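Bin night, and other things I've been thinking about

So the council has changed the bins again. Green lid goes out every week now, red every fortnight, and the yellow one whenever I remember, which in March was not once. I've lived in Hepburn for 2 years and I still go by whatever Morven Matheson across the road has put on her nature strip.
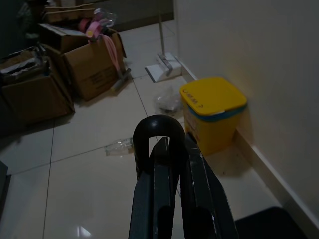
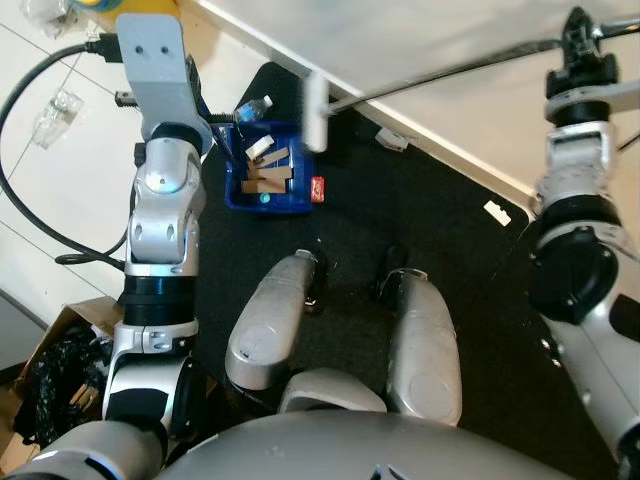
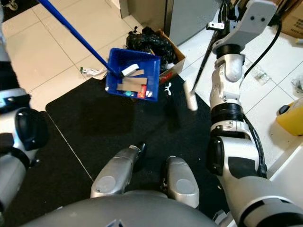
Yellow lid in the first one, blue dustpan in the last.

Anyway, what I really wanted to write about is Mum's kitchen drawer (you know the one). We finally went through it before she moved into the unit, and I swear there were rubber bands in there older than me. Bread tags! Takeaway menus from a place in Wastby that shut before I finished school! She wanted to keep the bread tags. We had a proper barney over it — and she won, so they're in a jar at the new place.

My brother-in-law Nikau reckons you should chuck anything you haven't touched in a year. He also owns 85 fishing lures, so I'm taking that with a grain of salt.

I'm starting on my own linen cupboard this arvo. Wish me luck, and if anyone wants a single flannelette fitted sheet, sing out.

276 views | 4 comments
Share this post | Print | E-mail
© Fiona Innes | Back to top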